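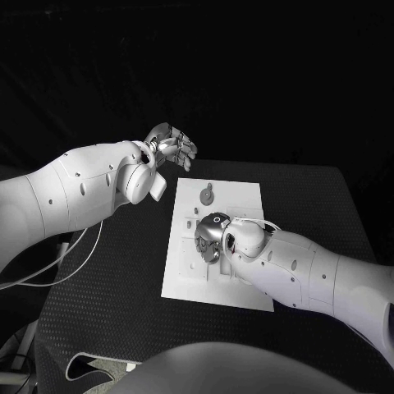 Task board, grey knob toward the top, peg below it and to the left. Not square to the table.

29th November

Board came back from Miranda this morning wrapped in more paper than I have seen since my last house move. Mirjana signed for it. The packing slip says Skonita, the box says Cevarier, and the label on the inner bag says "sample, do not ship," so somebody has had a worse week than we have. I put the slip in the drawer with the others.

First impressions. The layout matches the drawing we sent in September, including the mistake in the drawing. One of the ledges was supposed to move over to give the compartment next to it more room, and I remember saying so out loud in the meeting, but saying things out loud is apparently not a revision. It stays where it is for this version. Senga says the compartment is fine. Senga also has the smallest hands in the building.

Ran a finger along all the grooves. They're straight and mostly clean. One has a burr near the end that will catch a sleeve, a cloth, or me (it has already caught me). Took it down with the small file. The filings went everywhere and are a perfect match for the board, so I'll be finding them until spring. Wiped with a damp cloth, then a dry one, then the damp one again by mistake.

Knob. The disc sits flat on the board and the stem is true as far as I can tell with the little square. I turned it 100 times by hand while on the phone with Grarotard about the invoice, which was the best use either of those activities has been put to. Stiff for the first few turns, then even. No squeak. There is a hair of side play at the top of the stem if you go looking for it, and Roald went looking for it. He wants a washer. I want to leave it alone until it misbehaves. Left it alone, wrote "washer?" on the whiteboard so he knows he's been heard.

Peg. Less good. Supposed to be 8 mm and it is, but the hole has its own opinion. In and out 100 times, also by hand, also on the phone (it was a long invoice). It never jammed, but it leans very slightly if you don't seat it all the way, and then it looks seated when it isn't. Push until you feel it bottom out, then push again. Manju suggested a scribed line on the peg so you can see when it's home. Good idea and I said so. Will do that on the spare first, in case my scribing is what it usually is.

Color. Ingvild asked again why the knob and the peg are both grey. Because that is what I typed in the box on the order form. She would like them different so that we can say "the blue one" in the notes and not "the grey one, no, the other grey one." She has a point, and I have half a can of nothing useful. For now the notes say "knob" and "peg." If anyone writes "the grey thing" in the log again I will find them.

Placement. The board wanders. Every time somebody leans on the table or moves a chair it turns a little, and then everybody's measurements are off by whatever a little is. I lined it up with the table edge before coffee and it had drifted by the time I got back, with no witnesses. Options discussed:

 – tape around the outline (cheap, ugly, peels)
 – non-slip mat underneath (Manju has one, it lives under her keyboard and she is not giving it up)
 – two screws and be done with it (Roald, of course)

Went with tape, corners only. If the tape starts to creep as well we'll talk about screws, but I'm not drilling the good table for a version that has the ledge in the wrong place.

Cleaning. No solvent on it, please. I don't know what the finish is and neither does the person I spoke to at Miranda, who was very friendly about not knowing. Water and a bit of dish soap. Dry the grooves with the edge of a folded towel, otherwise the water sits in there. The old board lived its whole life with coffee in one corner and I would like this one to make it to January.

Storage. There are 2 boards now, this one and the old one, and they look alike from across the room. Old one goes on the bottom shelf, face down, with OLD on the back in marker. I've written it large. Do not turn it over to check whether it's the new one, that's what the writing is for.

To do:
Scribe line on spare peg, try it, show Manju
Order mat (our own)
Fix the ledge in the drawing and get Senga to sign the drawing, on paper, with a pen
Ask Miranda about the finish again, maybe in writing
Washer? (Roald)
Return the small file to Mirjana's bench before she notices

Later: she noticed.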